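What a snow pusher won't do for you

4 min read

I bought the Clamer box pusher in October after reading one too many dealer pages, and I still don't believe half of what they say. The Stojanovska dealer in Poltatby told me it would "cut my plowing time in half." Half of what? He never asked how long my lane is.

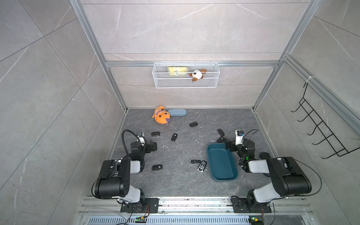
Last changed: October, 4:12 pm

My loader is a small one, and 87 inches is wider than I wanted. Rok Zupan runs the same pusher on a bigger machine and loves it. Fine, but he has a flat lot and I have a hill with a culvert at the bottom. Wide is great until you have to turn around.

Then there's the rubber edge. The brochure says it "lasts for seasons," with no number attached. Drita Spahić went through hers in 12 outings on gravel - she showed me the bolts, and they were in worse shape than the rubber. Zedivlow sells a steel edge that fits, supposedly. I asked for the hole spacing and got a link back to the same brochure.

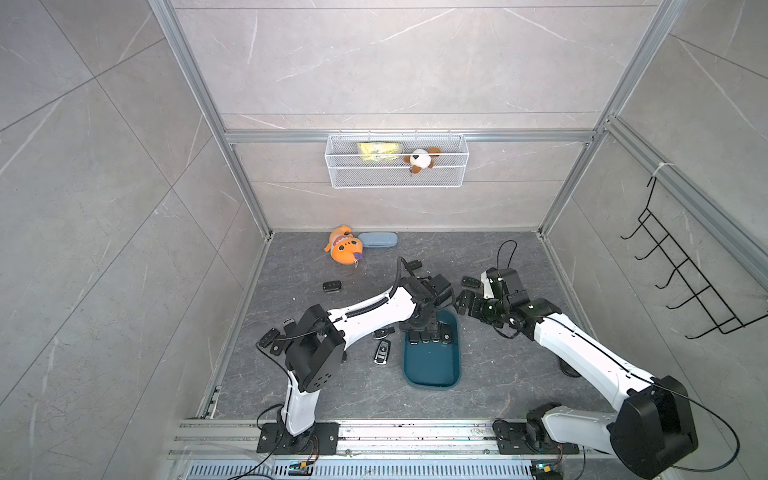

The quick attach does work, I'll give them that. Three tries the first time, one try since. What I don't buy is the claim that you never have to get out of the seat. The left pin on mine sits a little high, and I'm not pushing snow toward the road on the word of a sticker. I get out and look.
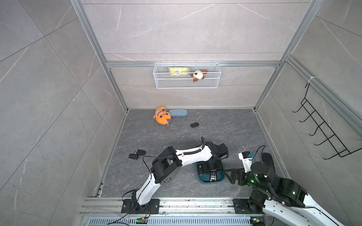

What I'd ask before paying

How much does it weigh with the shoes on? What do new shoes cost, and who stocks them in January? If the dealer has to call you back on either one, wait for the call before you sign.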